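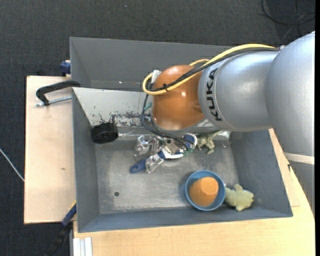 Mixed-item bin at the trial bench, with bowl, orange cup-shaped item and toys.

To: Fakadcombe staff list
From: Verena Lehner, Site Operations
Subject: Re: Questions on the picking arm and the returns roster
June 2019

Dear colleagues,

Lungile Potgieter wrote to the list with a number of questions on behalf of the returns room. Several of you have since sent me the same questions separately, so I am replying to everyone. Lungile's message is quoted in full at the end. I have taken the points in the order in which they were raised.

1. Scope of the work

The arm is intended for one task: lifting single items out of a mixed bin and placing them on the tray line. The items are those that arrive in returns from Prodley and the smaller household accounts, chiefly toys, bowls and cups. It will not open parcels, read return slips, judge the condition of an item or decide whether it goes back into stock. Those steps remain with the returns staff and there is no proposal before management to change that.

During the trial in March, 2,506 items were presented to the arm. Of these, 300 were left in the bin or dropped and were finished by hand. Daranee Klinhom has the breakdown by item type and will send it to anyone who asks. Soft toys and anything in clear wrapping account for most of the 300. Bowls were less of a difficulty on their own than when another item was resting inside them, where the arm tended to lift both or neither.

2. Positions and hours

There are seven permanent positions in the returns room. All seven are retained in the staffing plan that was approved for the coming year. No contract hours are being reduced. I am aware that a similar sentence was used before the label printers were moved to Rojanasak, and that two colleagues were asked to change sites within the year. For that reason the commitment has been put in writing this time. The letter is with Boonmee Chantharasri in Personnel, and each member of the returns room will receive a signed copy before the arm is put into regular use.

What the plan does not promise is that vacancies will be filled on the present terms. If someone leaves the returns room, the position will be reviewed before it is advertised. Lungile asked for a plain answer on this and I would prefer to give it now.

3. Who attends the arm

The person on bin duty will become the attendant for that shift. The attendant fills the bin, watches the line, takes out what the arm has left behind and calls a stop when something is wrong. We recognize that this is a different kind of work from picking by hand. Muthoni Rweyemamu, who sat with the trial for most of its length, reported that the watching was more tiring than she had expected, and that the quiet stretches were worse than the busy ones. Her notes recommended a shorter turn. Bin duty is currently a full shift. Under the new roster no one will attend the arm for longer than two hours at a time, and the attendant will then change places with a colleague at the inspection tables.

The rotation is to be drawn up by the returns room itself. Operations will need to see it but does not intend to rewrite it.

4. Stops and faults

Any member of staff may stop the arm, whether or not they are the attendant and whether or not they have completed the training. A stop does not need to be justified to a supervisor beforehand. It is to be entered in the log afterward, with the time and a short reason. Reasons such as "did not look right" are acceptable.

Reaching into the bin while the arm is enabled is not permitted under any circumstances. I understand that there is a temptation to straighten an item that has rolled into a corner, since it takes a second and saves a stop. Please make the stop. Stops of this kind will not be counted against anyone, which brings me to the next point.

5. Records of individual performance

The control system keeps a record of each pick attempt and of each stop. It does not record who was attending. The roster does, and Lungile is right that the two could be laid side by side. Management has agreed that they will not be. The pick records go to Movent for maintenance purposes and to Daranee for the item breakdown, and the roster stays with the returns room supervisor. If a request is ever made to combine them, the staff representatives are to be informed before the request is answered.

6. Training and pay

Training takes four half days and is carried out in paid time. It covers filling the bin, clearing faults, the stop procedure and the daily check of the gripper, cables and clamps. It does not cover repairs, which remain with Movent. Colleagues who work part time will be offered dates that fall within their normal hours.

On the pay grade I cannot yet give a final answer. The returns room has asked that attendant duty be classed with line operation, one step above its present grade. Operations has supported this in its submission. The decision rests with the regional office, and I have asked for it to be made before training begins, so that no one is trained for duties whose grade is still open. If the decision is late, the training will be moved to match it.

7. Items the arm should not be given

Muthoni has prepared a list for the wall beside the bin. It includes glass, anything wet or leaking, anything with loose batteries, and long cords. Please treat the list as a working document and write on it. The inspection tables see things that the trial did not, and I would sooner have an untidy list than a short one.

An open meeting will be held in the canteen before the roster is finalized. The time will be posted at both entrances. Those on the late shift may attend in paid time, and I would ask supervisors to arrange cover accordingly. Written questions can be sent to me or handed to Boonmee, who will pass them on without a name if that is requested.

Yours sincerely,

Verena Lehner
Site Operations, Fakadcombe

Lungile Potgieter wrote to the Fakadcombe staff list:

> Dear Verena, dear all,
>
> I am writing for the returns room, following the notice about the
> picking arm. We discussed the notice among ourselves and agreed on
> the points below. We would appreciate a reply to the whole list, as
> the inspection tables and the packing side have an interest in the
> answers as well.
>
> First, the notice says the arm will "support" the returns room. We
> would like to know exactly which tasks it will do and which it will
> not.
>
> Second, are the present positions safe, and for how long? We would
> also like a plain statement on what happens when someone leaves.
>
> Third, who is to stand with the arm, and for how long at a stretch?
> Several of us chose this room for the reason that the work is varied.
> Sorting by hand is repetitive, but one does move about and talk. We
> are concerned about a full shift spent watching a bin.
>
> Fourth, who may stop it? At my last workplace only the line leader
> could do so, and people were slow to call her.
>
> Fifth, will the number of stops or missed items be recorded against
> the person on duty? The system and the roster together would make
> this easy to do.
>
> Sixth, is the training paid, and will the duty be graded as line
> operation?
>
> Lastly, we ask that the people who handle the goods every day have
> some say in what goes into the bin. We know which returns come
> apart in the hand.
>
> We are not opposed to the arm. Those who saw the trial thought it
> did some of the work well. We would like the terms to be settled
> before it is switched on for good.
>
> With regards,
> Lungile Potgieter
> Returns room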